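Play food season is back

31/07/2019

I have been collecting play food for the reading corner since May, and I am so happy with how it's coming along! What began as one bag of odds and ends from a yard sale (52 pieces, half of them pizza slices) has turned into a proper little pretend market, and I think about it far more than a grown woman should.

My favorites are the vegetables. I love a carrot with its leaves still on, and I love corn with bumpy kernels you can feel with your thumb. Kids go straight for texture, every time. And please, use a real basket if you can find one! Woven wicker makes even a plastic carrot look like it came from the garden.

Corn on a blue dish is my new favorite color combination: 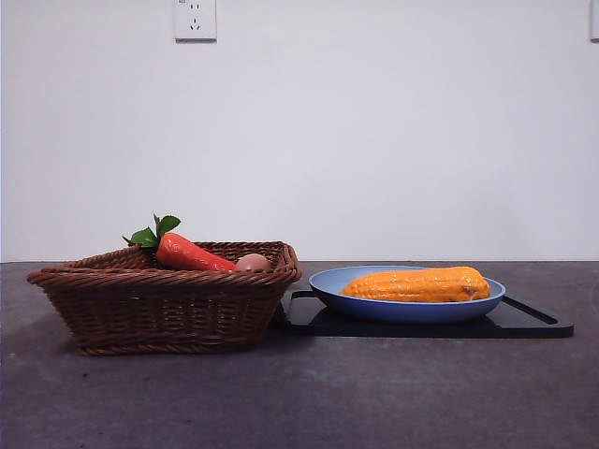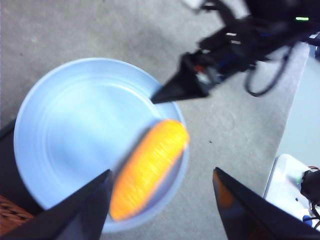 How do you clean play food that can't go in the dishwasher?

A bowl of warm water, a drop of dish soap and an old toothbrush for the grooves. Then I spread everything on a towel overnight, and anything hollow gets a good shake first.

My friend Salamatu Edet keeps hers in 3 bins sorted by meal, breakfast included, and I'm very tempted to copy her. Next on my list is bread. I want a long crusty loaf, a few rolls, and maybe a pretzel if I can find one with decent salt on it.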